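4. Fundraising merchandise at member-owned football clubs

4.1 Setting and method

The clubs in this part of the study all play below the fully professional divisions and are owned in whole or in part by their supporters. Each has a small shop, normally a room or a cabin at the ground, and each sold at least one item during the season whose proceeds went to a charity or a local cause. We were interested in how such items are decided on, how the money is shared, and what supporters think they are paying for.

Interviews were held with shop staff, board members and supporters at two clubs, Nullthorpe and Carvalho. We also collected order sheets, stock lists and board minutes where the clubs agreed to release them. Supporters were asked to fill in a short paper questionnaire before home matches, and 140 usable forms were returned. Sixteen forms were set aside where the respondent had left the whole of the second page blank. Interviews at Carvalho were carried out in Spanish or Portuguese and translated by the second author. Interviewees who asked to be named are named here.

Nullthorpe has sold charity items for many years, mostly scarves and mugs. Carvalho began only recently, when its shop moved from a hatch beside the turnstiles into a room under the main stand. The two clubs have similar average gates, but Nullthorpe has an older membership and a larger share of season ticket holders. This matters for the results in 4.3, where age turned out to be a better guide to buying habits than income or distance from the ground.

4.2 Choosing the item

At both clubs the choice of item was made by very few people and in a short time. At Nullthorpe the shop manager, Domingo Palma, drew up a list of possible products each May and took it to the board, which in most years accepted his first suggestion. He told us that the board "wants to know the unit price and whether we will be left with boxes of it". The cause was chosen separately and usually later. In two seasons the item had already been ordered before the cause was settled, and the wording on the packaging was left general for that reason.

At Carvalho the order was reversed. Graciela Retamal, who was then the only paid member of the shop staff, began with the cause, a respite centre for families with disabled children a short walk from the ground, and asked the centre what it would like to see sold. The centre asked for something small that children could wear. A badge was agreed on, after a wristband had been priced and rejected. The minimum order from the supplier, Drumeck, was 500 pieces, and this figure shaped most of what followed, including the retail price and the decision to sell through the following season as well.

Both clubs worked from drawings made by supporters. Neither paid for design work, and neither had a written agreement about who owned the finished artwork. Baltasar Navarrete, a Carvalho board member, said that he had raised the point once and had been told it could wait. It had not been raised again by the time of our last visit. At Nullthorpe the same crest drawing had been used on four different items, and the man who drew it had never been asked for permission after the first. He did not object when we spoke to him, though he said he would have liked a mug.

Drawings were usually made at full working size several times larger than the item, then reduced by the supplier. Drumeck returned the first Carvalho artwork because the lettering around the rim would have filled in when stamped. The second version dropped the founding year and the third dropped the outline around the crest. Our notes show that each round took a little over two weeks, most of it spent waiting for a reply.

Figure 3. Drawing surface.
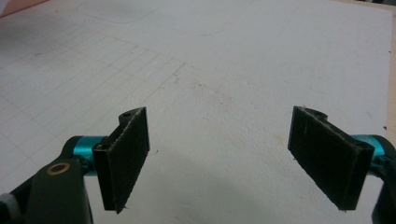 Supporters at both clubs had more to say about the design of an item than about its price. Older respondents at Nullthorpe wanted the crest shown exactly as it appears on the shirt, and several had complained to the shop when a mug was produced with the crest in one colour. At Carvalho the crest has been redrawn at least three times, and there was less agreement about which version was the right one. Much of this argument was carried on by people who had copied the crest by hand at one time or another, on squared paper or on a board ruled up for the purpose. Faint pencil lines forming small squares, like those across the upper left of the sheet in Figure 3, are the ordinary means of enlarging or reducing a shape without other equipment, and supporters who had used the method tended to know the proportions of the crest better than the board did. One of them pointed out that the star on Carvalho's official letterhead was set too low. The club later confirmed this and has left it as it is.

The charities themselves took little part in design. The respite centre was shown the Carvalho badge once, at the second version, and made no changes. Nullthorpe's causes were normally sent a finished item with a covering letter. Staff at one of them said they had kept the scarf in a drawer and did not know how many had been sold.

4.3 Price and purchase

Carvalho sold its badge at the same price as its ordinary club badge, so that a supporter choosing between the two paid no more for the charity version. Nullthorpe added a fixed amount to the price of the scarf and printed the amount on the tag. The two approaches led to different answers on the questionnaire. Of those who had bought the charity item, 60 per cent of Nullthorpe respondents could give the amount that went to the cause. At Carvalho hardly any could, and a number believed that the whole price was passed on. It was not. The club covered its costs first and gave what remained.

Respondents over pension age were the most likely to buy and the least likely to buy more than one. Parents of young children often bought several badges at once. Few people at either club said that they had come to the shop in order to buy the charity item. Most had seen it at the till or on a neighbour's coat. Tùng Trịnh, who ran the Carvalho till on match days, kept the badges in an open dish next to the card reader and reported that sales dropped when the dish was moved to a shelf behind him. The stock sheets agree with this, although the move fell in the same fortnight as two postponed matches.

Online sales were small. Nullthorpe listed its scarf through Urevex, a payment service already used for match tickets, but the listing could be reached only from the ticket page and went unnoticed by many. Postage for a single scarf came to more than the charity share, and the club took the listing down before the end of the season. Carvalho did not sell the badge online, but posted it to members abroad who wrote in and asked.

4.4 Passing on the money

Nullthorpe paid the cause once, at the end of the season, by bank transfer. Carvalho paid in 7 instalments, each following a count of the dish and the stock box. The smaller payments took more work, and Retamal said that she would not do it that way again, but staff at the respite centre preferred them. They had used one payment to hire a minibus for a Tuesday outing that could not have waited until the summer.

Neither club published a full account. Nullthorpe gave a single total in its annual report. Carvalho put a notice on the shop door with the running total written in marker pen, and this was the only public record we found. Ronaldo Meireles, a long-standing member, had asked at the annual meeting for the cost of the badges to be shown as well as the sum raised. The minutes record the question and a promise to reply in writing. We did not find the reply among the papers released to us, and Meireles had not received one.

Unsold stock was treated in different ways. Nullthorpe reduced the remaining scarves to cost after the last home match and gave nothing from those sales to the cause, although the tags still carried the printed amount. Two supporters mentioned this without being asked, one of them with some heat. Carvalho kept its remaining badges for the following season, when they were sold beside a new badge for the same centre, and the takings from both were counted together. For this reason we cannot give separate totals for the two Carvalho badges, and the comparison in section 5 uses the combined sum.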